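## Alte Rechner abgeben: was sich ab März ändert

Die Sammlung gebrauchter Computer läuft weiter, aber mit neuen Regeln. Im vergangenen Jahr sind über Resten 1.857 Geräte bei uns eingegangen, darunter viele Bürorechner aus Firmenauflösungen und erstaunlich viele Notebooks ohne Netzteil. 900 Geräte konnten wir nach der Prüfung weitergeben, vor allem an Schulen, Sprachkurse und Privathaushalte. Der Rest ging als Teilespender ins Lager oder in die Verwertung.

### Annahme nur noch in Flekus

Die Annahmestelle in der Hattori-Passage schließt Ende Februar. Der Mietvertrag läuft aus, und die Treppe war für schwere Geräte ohnehin ungeeignet. Ab März nehmen wir Rechner nur noch in Flekus an, Eingang über den Hof. Geöffnet ist zwischen 14 und 18 Uhr. Wer mehr als drei Geräte bringt, meldet sich bitte vorher per E-Mail an und schreibt dazu, ob ein Wagen gebraucht wird.

Angenommen werden:

- Desktop-Rechner mit 64-Bit-Prozessor, auch ohne Laufwerke
- Notebooks mit unbeschädigtem Display
- Arbeitsspeicher ab DDR3
- Festplatten und SSDs ab 250 GB
- Netzteile, sofern das Typenschild lesbar ist

Röhrenmonitore, Drucker und lose Akkus nehmen wir nicht mehr an. Aufgeblähte Akkus gehören zum Wertstoffhof und auf keinen Fall in einen Karton mit anderen Teilen.

### Datenträger

Die meisten Rückfragen betreffen die Festplatten. Es gibt zwei Möglichkeiten. Sie bauen den Datenträger selbst aus und behalten ihn, das Gerät nehmen wir trotzdem. Oder Sie lassen ihn eingebaut und kreuzen auf dem Annahmezettel »löschen« an. Magnetische Festplatten werden dann vollständig überschrieben, SSDs über den Löschbefehl des Laufwerks zurückgesetzt. Wenn ein Laufwerk dabei Fehler meldet, wird es zerstört. Ein Protokoll mit Seriennummer schicken wir auf Wunsch zu, bisher per Post, künftig als PDF.

Ein schnelles Formatieren zu Hause ersetzt das Löschen nicht. Es entfernt in der Regel nur das Inhaltsverzeichnis, die Dateien selbst bleiben auf der Platte. Bei verschlüsselten Laufwerken brauchen wir das Passwort nicht. Bitte schreiben Sie es auch nicht auf den Zettel – das kommt öfter vor, als man denkt.

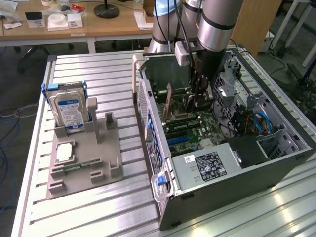
Festplatte im blauen Einbaurahmen, daneben der geöffnete Rechner.

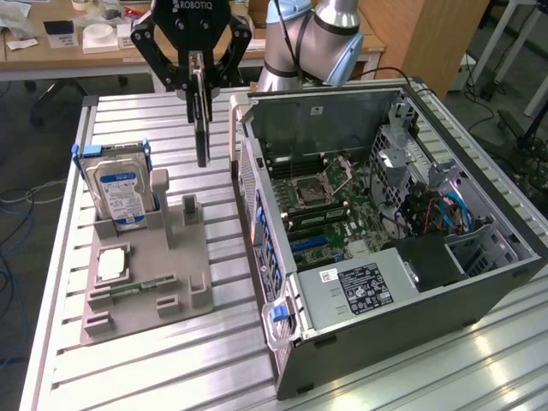
Prasetyo Manurung hat uns nach der letzten Ausgabe geschrieben, dass ihm die Auskunft zum BIOS-Passwort gefehlt habe. Er habe einen Rechner abgegeben und erst zu Hause gemerkt, dass der Zugang noch gesperrt war. Außerdem fände er es sinnvoll, wenn auf dem Annahmezettel stünde, ob man Schrauben und Einbaurahmen mitbringen soll, »die liegen bei mir seit Jahren in einer Dose herum«.

Beides nehmen wir auf. Der neue Zettel hat ein Feld für das BIOS-Passwort; besser ist es, die Sperre vor der Abgabe zu entfernen. Schrauben und Rahmen bitte mitbringen, am besten in einem Beutel, der am Gerät befestigt ist. Passende Rahmen für ältere Gehäuse sind schwer nachzukaufen.

### Kosten und Förderung

Die Abgabe bleibt kostenlos. Für die Löschprotokolle verlangen wir von Firmen ab März eine Pauschale, Privatleute zahlen weiterhin nichts. Norkoseo unterstützt das Lager in diesem Jahr mit 3.000 Euro. Davon kaufen wir neue Regale, Prüfnetzteile und einen Vorrat an kleinen SSDs, damit auch Rechner ohne Laufwerk wieder herausgehen können.

### Ausgabe

Die Warteliste für Notebooks ist derzeit geschlossen und öffnet wieder im April. Desktop-Rechner sind vorrätig, auf Wunsch mit Tastatur und Maus, Monitore nur in 22 Zoll. Vorinstalliert ist Linux mit deutscher Oberfläche. Fragen zur Ausgabe beantwortet Rogelio Catacutan, vormittags telefonisch oder über das Formular auf der Website. Bitte geben Sie dort an, wofür das Gerät gebraucht wird und ob Sie es selbst abholen können.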